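Skallholm Towels: wrist-camera episodes for two-arm towel handling

Version 1.2. Released Monday, July 28, 2025.
Maintainers: Nuno Carvalho, Manon Hiebert

Summary

Skallholm Towels is a set of teleoperated episodes in which two robot arms handle terry-cloth towels over a table. It was collected to test one method, grasp-conditioned frame weighting (GCFW), and is released with the splits and training configurations used in that test. The set contains 2000 episodes. Of these, 1835 are for training and validation, and the remaining 165 form a held-out test split.

The question behind the work is narrow. When one arm already holds a towel, the wrist camera of the free arm sees mostly bare table for much of the approach. Policies trained with a uniform loss over frames spend a large share of their capacity on those frames and do poorly in the short window where the free gripper has to choose a grasp point. GCFW raises the loss weight of frames near a gripper state change on either arm.

Contents

episodes/ one folder per episode, numbered from 0000
splits/ train.txt, val.txt, test.txt
configs/ one file per training run reported below
tools/ loader, frame weighting, replay check
CHANGES version notes

Each episode folder holds the wrist video from both arms, joint positions, gripper openings, operator commands, and a short metadata file. Camera and joint streams are stored with their own timestamps and are not resampled. The loader aligns them at read time using the nearest earlier joint sample. Users who need interpolation should set align=linear in the loader call.

Task

An episode starts with one arm holding a towel at or near an edge. The second arm starts open and clear of the towel. The operator brings the second gripper to a free edge or corner, closes it, and moves both arms apart until the towel hangs between them. Folding is not part of the task. An episode ends when the operator presses the stop pedal, whether or not the second grasp held.

The arm that holds the towel at the start is given in the metadata as holder, with the value left or right. The other arm is referred to as the free arm in this card and in the code.

Labels

Outcome is stored as one of four values: held, slipped, missed, aborted. Outcomes were assigned from the video after collection by one annotator. Manon Hiebert then checked 645 episodes against the joint logs, and disagreements were settled in favor of the logs. The annotator field is kept so that the checked episodes can be selected separately.

Gripper state changes are computed, not labeled by hand. A change is recorded when the opening crosses the threshold in tools/weighting and stays across it for the minimum hold time set in the same file. Version 1.0 had no hold time and produced false changes when an operator's hand trembled on the trigger – do not mix its change files with those in the current release.

Method

For each frame, the weight is the sum of a base term and a kernel centered on the nearest state change. The kernel is one-sided. Frames before a change are raised, frames after it are left at the base weight. A symmetric kernel was tried first and gave worse validation loss on the free arm, apparently by putting weight on frames in which the towel was already moving with both grippers.

Changes on the holding arm are included by default. They are rare, but they mark regrasps, where the edge available to the free arm shifts suddenly. Setting include_holder=false removes them.

Weights are normalized per episode. Normalizing per batch gave unstable runs when a batch held several aborted episodes, which often have no state change at all.

Results

All runs use the same network, optimizer, and seed list. Each policy was evaluated in 70 trials on the physical arms, with towel and holding arm drawn from a fixed schedule. GCFW had more held grasps than uniform weighting under this schedule. Most of the difference came from fewer missed outcomes. The number of slipped outcomes barely moved, as might be expected: the weighting affects where the gripper closes and has little bearing on friction or closing force. Per-trial outcomes are in configs/results.csv.

A baseline that drops low-motion frames, following the Volance preprocessing script in our group's older code, fell between the two.

Known limitations

Lighting and table surface are nearly constant. We expect poor transfer to patterned or dark tables and have not tested it.

Some towels carry handwritten marks. A policy could learn to use these as cues for a corner. Crops with the marks masked are planned for October.

Finger wear changes over the collection period and is not recorded. The fingers were not replaced between the first and last episodes.

Depth is not included. In wrist views the shadow of a held towel may be the strongest cue to its height, and models may depend on it more than is desirable.

Loading

Run tools/replay_check on a new download before training. It reads every episode, compares frame counts to the metadata, and prints the names of folders that fail. Episode paths are relative to the root set in the AZEVEDO_ROOT variable. The old name, WOVARD_ROOT, is still read but will be removed in the next version.

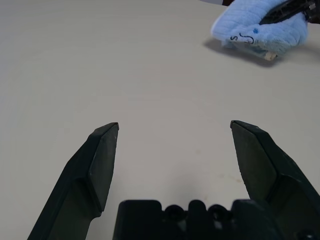 Figure 1. Wrist-camera view from the free arm, gripper open, with the towel held above the table by the other gripper.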